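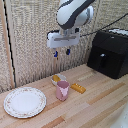 Scalloped plate, small white bowl and pink cup on the striped wood table.

Hi, and welcome to Gikeck! I started this little shop in Netesville with two boxes of my aunt's plates, a folding table and no plan at all (I did have a price gun, which I was very proud of). We sell secondhand tableware, mostly the everyday kind. Plates, bowls, mugs, the odd gravy boat. If you've ever broken one bowl out of a set you loved and spent the next year looking for its twin, you're exactly who I had in mind when I signed the lease.

I grew up in a house where nothing on the table matched. My mother would set out a flowered plate next to a plain bowl next to a plastic cup from who knows where, and it always looked like dinner to me. When I moved into my first apartment I bought a boxed set, all one color, and I got bored of it in a month. So I started picking things up at yard sales, then I started picking up too many things, and then my closet doors wouldn't close. That's pretty much how the shop happened.

The flowered plates are still my favorites. I'm a sucker for a scalloped rim, especially with a faint border of little pink and brown flowers and a plain white center, so your toast gets to be the main event. They go with nearly everything. Put one beside a small white bowl and a dusty pink cup and you've got a breakfast setting that looks like you thought about it, even if you grabbed all of it half asleep. And yes, the cup is plastic! I used to be a snob about plastic and I got over it. A good plastic mug survives grandkids, porches and my kitchen floor, and I'd much rather sell you something you'll use on a weekday than something you'll keep behind glass.

I've been asked about the table more often than I've been asked about the dishes. It's made of narrow strips of light wood, some blond, some tan, some close to a pale pinky orange, and it makes white china look wonderful. It is not for sale. I've had offers. I do most of my sorting and pairing on it, which means I put a plate down, try a bowl behind it, try a different bowl, go make coffee, come back and change my mind.

We're at 37 Nalter Street, in what used to be a shoe repair place, and you can still find the old coat hooks along the back hall. The front room is plates and bowls. The middle room is cups and mugs, plus a shelf of orphan saucers at a price so low I'm embarrassed to print it. The back room is where I wash and check everything, and you're welcome to stick your head in and say hello. We have more than 2000 pieces on the shelves at the moment, and I can usually put my hand on the one you want, though it may take me a minute and some muttering.

Mok is our matching service, and it's the part of the job I love most. (The name is short for "mostly OK," which is what I said about the first match I ever found. The customer was thrilled, so it stuck.) Send me a picture of the front and back of your piece and measure across the top for me, rim to rim. I'll check the shelves first and then my notebooks. If I find an exact match I'll hold it for you for 3 weeks. If I can't, I'll suggest something that sits nicely beside it, and you can tell me I'm wrong. People do, and sometimes they're right.

I do buy dishes too. I'm always after small bowls, plates with a border and anything in pink, which goes out the door faster than I can stock it. Chips on the foot don't bother me much. Cracks do, and so does crazing on anything meant for food, so please leave those at home. Call before you haul in a whole dining room's worth, my back will thank you!

Every February I close the shop for a couple of weeks to repaint and to pull everything off the shelves, and every year I find something I forgot I had. Last time it was a full stack of dessert plates behind the soup tureens. They were gone by the end of the first morning back.

The rest of the year we open at 10 in the morning and close at 5, a little later if you're in the middle of deciding. Parking is around back, next to the bakery, and their cinnamon rolls fit very nicely on a scalloped plate. Come on in and pick things up, hold the cups, stack the bowls. The doorbell is broken, so just push.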